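Section 3. Setting Up a Relay Exchange Point

Applies to all exchanges on the Clillow to Betness course. Exchange leaders should read this section in full before January training.

3.1 Laying out the zone

1. Report to the course director, Nest Kemeys, by 5:30 a.m. and collect the zone kit.

2. Mark the exchange zone with two lines of tape across the shoulder, 27 paces apart.

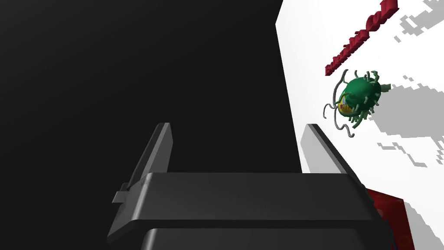

3. Place the first warning sign 800 feet before the zone, facing incoming runners.

Note: On the Cadwaladr descent, the sign goes above the bend.

3.2 Timing

4. Switch on the Trarkia timing unit and confirm that the clock agrees with race control.
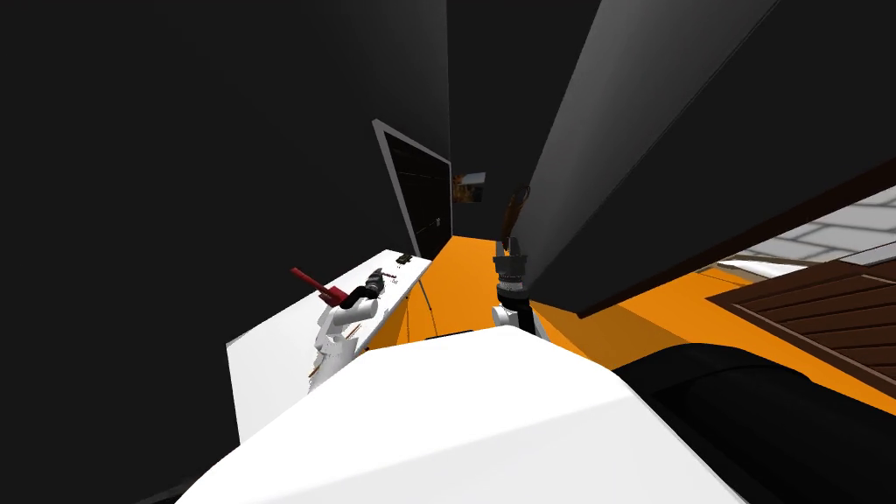 5. Enter the exchange number and press START. The unit gives 2 short tones when it is ready to read runner bibs.

Caution: Do not move the timing mat once the first team has passed. If the mat shifts, record bib numbers by hand and notify Ynyr Rees at race control.

3.3 Vans and waiting runners

6. Direct team vans to the signed parking area. Vans may not stop on the roadway at any time.
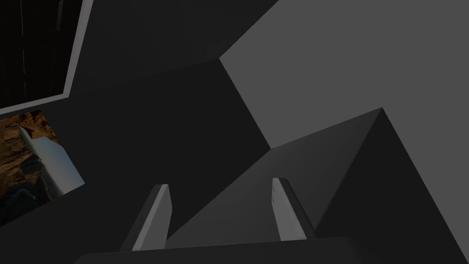
7. Call the next runner forward when the incoming runner passes the warning sign. Only one runner per team may stand inside the zone.

8. Runners on night legs must wear a reflective vest and a headlamp. Hold any runner who lacks either item.
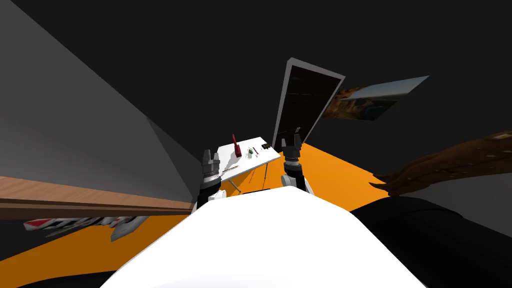 9. Keep the zone open until the sweep vehicle arrives. The sweep driver will sign the exchange log.

Medical questions go to Salma Tawfik on radio channel 3.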